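Workshop notes / Dyeing and cloth

January 15, 2019
Posted by the Gromwood workshop
3 comments

Second go at the iron black today. The first lot, from before the holidays, came out the colour of weak tea with a grey edge and I have put it in the rag bin.

Recipe as used: 300 g of dry cotton, scoured the night before with soda ash and rinsed until the water ran clear. Tannin bath from oak gall powder, 18 per cent on weight of cloth. Cloth in at hand heat, brought up slowly, held for an hour, then left to cool in the pot overnight with the lid on. Squeezed out, not rinsed. Then into the iron bath.

The iron is where I went wrong last time. I had been using the old jar of rusty nails and vinegar, and there is no telling how strong that is. Now using ferrous sulphate from the Ollham order, weighed dry and dissolved in a cupful of hot water before it goes in the pot. Colour came up in the first couple of minutes. Lifted the cloth out twice to let the air get at it, then back under.

Jurić's dye leaflet says to keep the iron below four per cent or the cotton goes brittle. I stayed at three. The old sample card has a strip done at eight, and you can put a thumb through it, so I believe the leaflet.

Still not a true black. In the pot it looked black, on the line it dried to a dark slate with a bit of purple in it. A second round of tannin and iron should deepen it. The other choice is a logwood bath over the top, which costs more and I would like to try without first.

Lot numbers for the book: gall powder 686, cotton is the end of the roll we opened in May. There is 150 cm of that roll left, full width, and I have written it on the tag. Please don't cut into it for test strips, there are plenty of offcuts in the drawer under the sink.

Problems: patchy along one selvedge. I think the cloth was folded over on itself in the tannin. Bigger pot next time, or less cloth in it. The Skillus pot is the right size but has a chip in the enamel, and bare steel in a tannin bath will grey everything, so it is no use until it is mended or replaced. 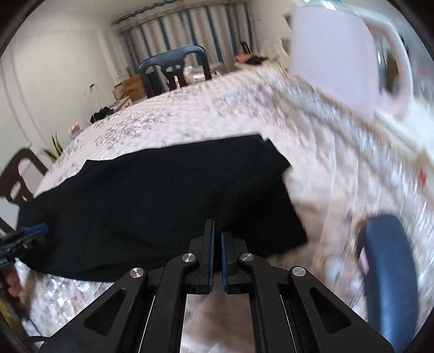 Rub test with a damp white rag: fair amount of colour came off before washing, much less after two washes in neutral soap. Dry rub was clean. I would not line anything pale with it yet.

To do:
second dip on half the piece, keep the other half as it is
cut two strips for the south window, cover one end of each with card
wash both pots and the long spoon, iron pot stays on the bottom shelf
order more soda ash, we are down to the last bag

Filed under: cotton, iron, tannin
Share (2)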